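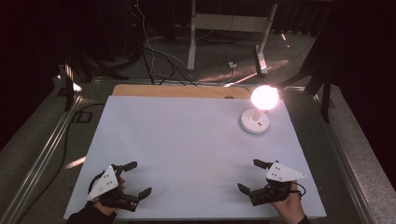 Niilo Karppinen would like people to stop asking how fast the arm is. The question he wants to hear is how much of the teaching was thrown away before the arm learned anything, and in the latest work from the Rantala laboratory in Olau the answer is: a good deal of it.

The group put out a report on 2019-04-01 on what it calls demonstration pruning. People carry out a job with a pair of hand-held grippers, the movements are recorded, and a two-armed robot is then trained on the recordings. That much is well established. The new part is a way of deciding which recordings should be left out.

The task chosen was wiping marks off a flat white surface. It sounds simple but is awkward for a machine. The cloth changes shape each time it is picked up, the mark gets fainter as the work goes on, and the robot has to judge when to stop. Pressing too lightly leaves the mark where it was. Pressing too hard drags the sheet across the table.

Five people gave 602 demonstrations between them over several weeks in October. They were told to work at whatever pace suited them and were not shown each other's recordings. Some wiped in circles and some in straight strokes. One used the left hand to steady the sheet throughout, while the others did so only when it began to slip.

Trained on the full set, the robot cleaned the surface to the required standard in 42 per cent of trials. Trained on the pruned set, it managed 70 per cent. The arms, the cameras and the training time were the same in both cases.

According to the report, the full set did badly mainly on account of hesitation. People often pause over a mark, lift the gripper a little and go back down. A person watching can see that they are thinking. The training method treats the pause as part of the job and copies it, and a robot that has copied enough pauses will sometimes hang over the sheet and do nothing until the trial runs out.

The pruning method does not look for pauses directly. It trains a small model on part of the recordings, asks it to predict the next movement in the rest, and gives each recording a score according to how far the prediction is out. Recordings that disagree strongly with all the others are dropped. Those that disagree only in places are trimmed and kept. The process is then repeated with a different part held back, so that every recording is scored more than once.

A second source of trouble was the gap between the gripper fingers. Some people kept the fingers wide open while moving towards the cloth and closed them late, and others came in with them nearly shut. Either works for a human hand. Mixed together in the training data, they produced a robot that often closed on nothing. The pruned set leaned heavily towards the wide approach, although nothing in the method had been told to prefer it.
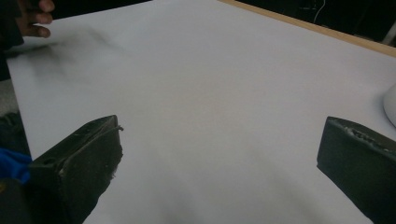

Gripper fingers apart over the white work surface, with a grey smudge near the hand.

Wear on the equipment is dealt with in a short section near the end. Finger pads were changed only when they stopped gripping properly, so the later recordings were made with rougher surfaces than the earlier ones. The authors checked whether the pruning was simply removing the later recordings and found no sign that it was. They do say that pad condition should be noted down in future, which it was not for the first part of the work.

The report is open about the limits. Only one task was tried in full. A shorter test, in which the robot had to fold a cloth in half, showed a much smaller gain, and the authors do not claim that it would hold up with more trials. Lighting was kept much the same throughout. The robot has not been tried on a surface of a different colour, or on one that was not flat.

There is also the matter of what is lost. Some of the dropped recordings showed people recovering from mistakes, such as picking up a cloth that had slipped off the edge of the table. A robot trained without them has no idea what to do when the same thing happens to it. In the trials, once the cloth had fallen, the run was always a failure. Karppinen's group proposes keeping such recordings in a separate set and adding them back in small amounts, but gives no results for this.

Scoring the recordings adds up to five hours to the preparation of a data set of this size on a single desktop computer. The authors consider this acceptable, given that it is done once and the same scores can be used for several rounds of training.

A laboratory in Warkau is to repeat the wiping task with its own arms and its own people, using the same instructions. The two groups have agreed not to compare notes until both sets of trials are complete. The Olau recordings, including the ones that were dropped, will be made available to other researchers along with their scores.

The work will be presented at the Jorkton workshop on robot learning, where a session has been set aside for studies of training data.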